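The Case for Planting Shade Before We Buy More Air Conditioners

I grew up in a house where the hottest room was also the biggest, so every July my parents dragged our mattresses down to the back porch and we slept there, all of us in a row, listening to the neighbor's sprinkler. I mention it only so you know where I'm coming from when I say that I love a cold room as much as anybody. I have an air conditioner. I'm sitting beside it as I write this, and I don't intend to feel guilty about it.

But I do think we've gotten lazy about heat here in Nallulwood, and I'd like to spend a little of your time on why.

Summers are getting longer, and the nights are the part that worries me most. A hot afternoon is something you can plan around. You close the blinds, you put off the laundry, you eat a cold supper. A night that never cools off is a different animal, especially for older folks and for babies, and for anyone on the top floor of one of those flat-roofed buildings along Marín Street. The roof soaks up sun all day long and then hands it back to you at bedtime.

The town's answer so far has been to help people buy window units, and last year it helped 491 households do it. Good! I mean that. There are people on my street who slept through August thanks to that money. What bothers me is that the same budget had almost nothing in it for trees, or awnings, or lighter roofs, or any of the plain old things that keep a building from heating up in the first place.
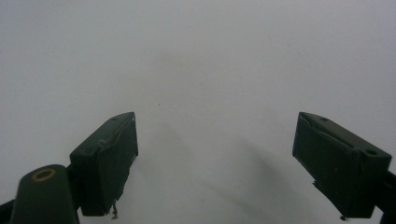
What a tree does that a machine can't

My friend Solomiia Polishchuk and I have an ongoing argument about this (we've had it over coffee, over the fence, and once in the parking lot of the hardware store while her ice cream melted in the bag). Her view is that a tree takes too long. Plant a maple today, she says, and the person who needed shade will have moved away or passed on by the time it's worth standing under. She isn't wrong about maples. But there are faster growers, and an awning takes an afternoon to put up, and a coat of pale reflective paint on a flat roof starts doing its job the first sunny morning.

The Dukeck apartments did their roof two summers ago. I know a couple of the tenants on the upper floor, and they tell me they now switch the cooling on after lunch, where they used to have it running by breakfast. That's only what they tell me, and I wouldn't hang a whole policy on it, but it does line up with plain common sense.

And a window unit, bless it, cools one room while it blows warm air onto the sidewalk. It runs on electricity, and if your electricity comes from burning gas, as a good deal of ours does, then the hotter it gets the more we burn. A tree asks for water the first couple of years and a pruning now and then.

So what would I ask for? Keep the help for people who need a cooler now. Then set aside a fair share of that same money for shade, starting with the bus stops and the schoolyard, and let landlords on the flat-roofed blocks apply for paint. I counted 21 bus stops on the Hukico line one morning — I had the time, I was riding it end to end to see my sister — and more than 2 of every three had no shade of any kind. People were standing behind the signpost, sideways, to use its shadow.

I'll be at the next budget hearing with a thermos and a folding fan, and there's room in my car if you'd like a ride.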